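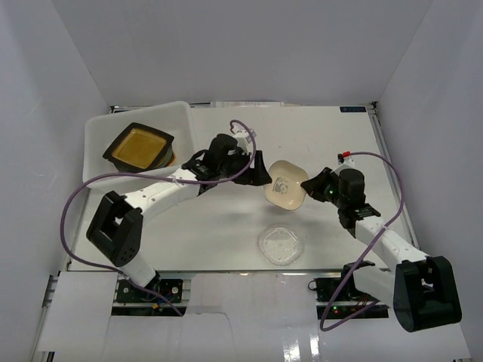

买机器人这件事,我的毛病是总先看宣传册最后一页的价格,再倒回去看它能干什么。Clillix 的双臂桌面套装我就是这么看的,看完价格合上册子去泡了杯茶,喝完又翻开了。后来我在 Callilora 的展示间试了两个下午,回来跟朋友吵了一路,索性把我那半边的话写下来。

我的看法先摆在前面:这套东西值得买,但宣传册上推荐的买法不值得。

宣传册怎么说的呢?一个完整的“餐后整理方案”,两条臂、夹爪、摄像模块、软件,再加一份按年续的服务,说是装上就能把碗碟归拢起来。听着真好啊!我家里四口人,碗池永远是满的,我读到那一段的时候心都动了。可是你真站到它跟前,看两只黑夹爪一左一右凑到一只奶油色的碗边上,旁边的白色大塑料箱里摞着别的餐具,你就会明白它卖的是什么:一个可以让你慢慢教、慢慢改的工作台。拿它当家电买回去,一定要生气的。

我说说我怎么试的。头一个下午我什么都不懂,就挑了店里现成的程序跑。碗是能动,节奏嘛,像我外婆晚年收拾桌子,一件一件来,中间还要想一想。我站得腿酸,店员给我搬了把凳子。第二个下午我学乖了,自己带着手柄示教,让两条臂按我的路数来。一共教了 14 遍,最后几遍已经顺眼多了,两边配合的时候我居然有点得意,好像教会了谁骑自行车似的。

有人会问,收个碗,一条臂不够吗?我朋友就这么问的,他觉得双臂是厂家多卖一条臂的借口。这一点我不同意。方方正正、边又浅的碗,单臂去夹一边,稍微偏一点就歪,你只好换吸盘,或者把碗摆得规规矩矩等它来拿。两条臂一起,至少给了你“一边扶着一边调”的余地,倾斜着送过去也行,换个手也行。做饭的人都知道,左手闲着的时候其实一点也不闲。

还有透明的碟子。我特别在意这个,桌面是白的,碟子又是透的,底下的白色直接透上来,边上还有花纹,我自己眼神不好的时候都要摸一下才敢拿。可我翻遍了 Clillix 的说明书,关于透明餐具只有短短一句“建议在良好光照下使用”。这叫什么话?谁家厨房的光是按说明书打的?我觉得卖这种套装的人应该老老实实列一张表,哪些材质试过,成绩怎么样,哪些没试过。列不出来也没关系,写“没试过”三个字我也服气。

走线我也要唠叨两句。紫色的线从夹爪上方的模块出来,沿着前臂绕一个大圈再下去,前臂上用一个小白扎带固定。我朋友嫌不体面,说这个价钱的东西线还露在外头。我倒觉得露着好!线露着,坏了自己能换;全藏进壳里,坏了就得寄回去,等上几个星期。Babalola 那款单臂机就是全包的,漂亮是漂亮,我去年在别处用过一阵,换根线要拆半条胳膊,拆完我再也不想夸它漂亮了。

好,说到钱。硬件我认,两条臂的价格摊开看不算离谱。我不认的是服务包,每月 120 欧元,签满 2 年才给“优先支持”。所谓优先支持,我在展示间请店员当着我的面发了个问题过去,收到的是一份我已经下载过的说明书。兴许是那天运气不好,可是让人先签长约再去碰运气,这个顺序我不能接受。要是按次收费,哪怕单次贵一点,我都愿意掏。

配件也一样。宣传册把一套 Plastmont 的收纳箱和托盘打包进来,要多付大概 700 欧元。箱子是好箱子,圆角,结实,可它说到底是个箱子呀。我拿杂货店的塑料箱试过,只要高矮差不多,重新示教一下位置就行。厂家会说公差不一样、保修不涵盖,我懂,我也还是要买杂货店的。

所以我的建议是这样:想学、想折腾、手上有一块空桌子的人,买裸的双臂套装,服务包先别签,配件一件都别加,用上一两个月再说。学校和小工作室尤其合适,学生弄坏一根线,换上就是了。只想下班回家有人把碗收了的人,请把钱留着,买台洗碗机,剩下的去吃几顿好的,连碗都不用收。

我朋友到现在还是觉得应该等下一代。他等他的,我已经在量桌子了,前沿那条金属横梁要占多少地方,两个底座中间得留多宽,厨房肯定放不下,多半要把书房的旧沙发请出去。这件事我还没跟家里人商量。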